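[gift-list] Re: Secret swap limit and the shared gift for Gladys

From: Percy Huaranga
Date: Aug 4, 2025

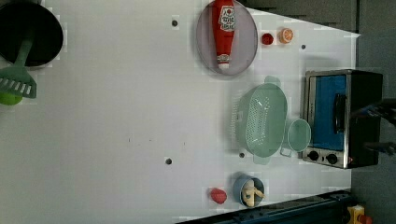

Green slotted spatula, black pan, and ketchup on the pink plate

Hi all,

Replying to Yolanda's message on the list so everything is in one place. Her text is quoted below with my answers under each part.

Yolanda Quintero wrote:
> Can we settle the price limit for the November swap before people start
> buying? Last year the page said one thing and the sign-up form said
> another, and a few of us spent double what the others did.

Yes. The limit is $32 per gift, including tax but leaving out shipping. I have changed the page and the form so they match. If you already bought something that costs a little more, keep it and don't worry about it. Please don't add a second item to a gift that comes in under the limit. A $15 gift is fine by itself.

Used items are allowed again, as long as they are clean and complete. Heriberto gave a used chess set two years ago and it was the most fought-over thing on the table. Homemade food is allowed too, but write the ingredients on the package. We have two people with nut allergies and one who can't have dairy.

> Also, are we doing gift cards or not? I don't mind them but I know
> Torbjørn does.

Gift cards are out for the swap. Torbjørn isn't the only one who asked. They are fine for the shared gift, see the next part.

> For Gladys, I looked at the pottery weekend at Druvden and the one-day
> bread class at Vovley. The pottery one is nicer but I don't know if
> there is enough money. Does anyone know what we have?

We have $679 in the pot as of last night. The pottery weekend for one person is more than half of that, and for two people it takes nearly all of it. I called Druvden and asked a few things:

The voucher is good for 24 months from the day it is bought. It can be moved to another person once, for a fee. They don't give refunds, but if they cancel a weekend they will rebook it for free. Meals are included, but the room is not, and the nearest place to stay is a 20-minute drive. That last part is what bothers me. Gladys doesn't like driving at night, and the first session ends late.

The bread class at Vovley is one day, ends in the afternoon, and she could take the bus. It costs a lot less, so we could buy it for her and her sister and still have money left for a card and flowers. The one drawback is that you pick the date when you pay. I would need somebody to find out quietly which dates are open for her.

My vote is the bread class for two. If most of you want the pottery weekend I will go along with it, but then someone has to offer to drive her.

> Last thing, wrapping. I have half a roll of brown paper and no ribbon.

I have ribbon. Ragab has the wide kraft paper in 50-foot rolls, and one roll did the whole swap last time with some left over. I can pick one up when I'm over there. Please don't use the shiny kind with glitter on it. It can't go in the recycling at the hall and we had to pick it out by hand.

Tags: first name of the person getting the gift, nothing else. Put your own name inside if you want them to know who it came from.

Two things that weren't in Yolanda's message:

The order from Flaltus (the candle kits for the kids' table) is coming in two boxes. The first one got here and has the wax and the tins. The wicks and the thermometers are in the second box, so don't open the first one and start making candles. Heriberto, the boxes are being sent to your address from now on, as you asked.

If you are drawing a name for someone who can't make it to the draw, tell me before the draw and not after. I had to redo the whole thing last year when two people ended up with each other's names and a third had no one.

Please answer on the list about pottery or bread. Gladys is not subscribed to this list, but she does read the other one, so don't copy anything over there.

Percy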